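# Stop cleaning up the basket

I've been arguing with people about clutter for most of July, so I may as well do it in public. 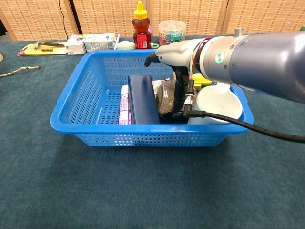
My view is pretty simple: we tidy our demonstrations way too much. When Orla Mac an tSaoi and I started collecting picking examples for the Jolar project, we gave the arm one item, dead center, nothing touching it. We got 354 of those and felt great! Then we packed a basket the way a normal person packs one, with a bag squashed up against a bowl and boxes leaning on each other, and the policy we'd trained went to pieces. It had never needed to work its fingers down between two things.

So now we pack it tight and leave junk at the back of the table too (honey, tape, whatever's lying there). A session takes up to 4 hours, and on a bad afternoon we keep 20 examples. That hurts, I know. Kazimír Charvát thinks I'm wasting operator time – he'd take clean data first and messy data later, and he has a point about beginners, who get frustrated and start jerking the arm.

But I'd still trade a big pile of easy grasps for 84 awkward ones where the operator hesitates, backs out and tries another angle. Keep the hesitations, please. Everybody at Jostham trims them out before training, and I think they're throwing away the part I'd most want a robot to learn from. Kazimír and I are splitting the next batch down the middle, and he's already picked the easy half.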